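Teaching two arms to fill and empty a soft pouch: a walk-through of the Rolia recipe

Soft containers are my favourite thing to throw at a pair of robot arms. A box stays where you put it. A fabric pouch slumps, folds over its own mouth and slides along the table when you nudge it, and a policy trained by copying people has to cope with all of that. The good news is that you can get a decent result in an afternoon or two of demonstrations, and it's great fun to watch it start working!

What follows is how we do it with Rolia, our small training kit. I assume you already have two arms you can drive by hand, a fixed camera over the table and one at each wrist.

Before you start

Pick one pouch and three or four thin things to go in it. Pens, sticks and bits of stiff wire are ideal. Leave other clutter on the table if you like, but push it out to the sides so the arms have a clear patch in the middle. We train with clutter from day one and I'd never go back.

Check that your cameras agree on time. If the wrist view lags the fixed view, the policy learns to close the gripper late, and you will spend a whole evening blaming the wrong thing. Zekisis, the logger we use, prints the gap between streams when it starts up. Keep it under 25 milliseconds.

Step 1: Record the demonstrations

Aim for 200 in total. Do them in blocks of 12 and then get up and walk about, as tired hands make jerky recordings. Change the angle of the pouch between tries, and where its mouth points. Put the thin object in with one arm while the other stays close by, ready to hold the fabric. Swap the arms over for half the set.

Don't throw away the clumsy ones! A try where you miss the opening, back off and go in again is worth keeping – it teaches recovery, and a policy that has only seen perfect runs gets stuck the first time the cloth moves.

Step 2: Trim and label

Cut the dead time at the start of each recording. Mark two moments by hand: when the fingers close, and when they open. Samton, our labelling page, lets you do this with two keys.

Step 3: Train

Start with the D'Amico settings file and leave it alone for the first run. Predict short chunks of movement, 13 steps at a time. Longer chunks look smoother but react too slowly when the pouch shifts.

Step 4: Test with both views open

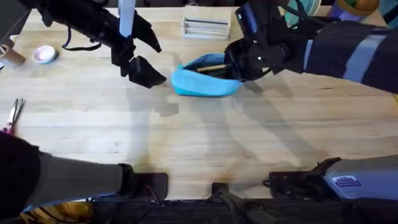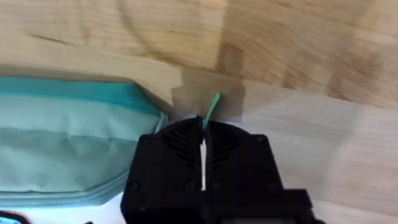 Watching the fixed view and the wrist view side by side is the quickest way to find out what your policy has to work with. The fixed camera gives you the whole layout: one gripper in the mouth of the blue pouch, where the tan stick is, and the other waiting open just to the left. The wrist camera has a much narrower job. With the green wire pinched between the fingertips, it shows the angle of the wire against the wood, and that's the detail the policy needs for lining up a thin object. It also has a bit of motion blur, so slow the arm down slightly for the last stretch before the pouch.

If the arm keeps missing to the same side, go back and record another block with the pouch turned that way. If it misses at random, check the camera timing again before you touch the training settings.

Step 5: Try a new pouch

Once the first pouch works, swap it for one with a different shape or a stiffer fabric and run the same test. Expect a drop. Another two blocks of demonstrations with the new pouch, mixed in with the old ones, is where I'd start.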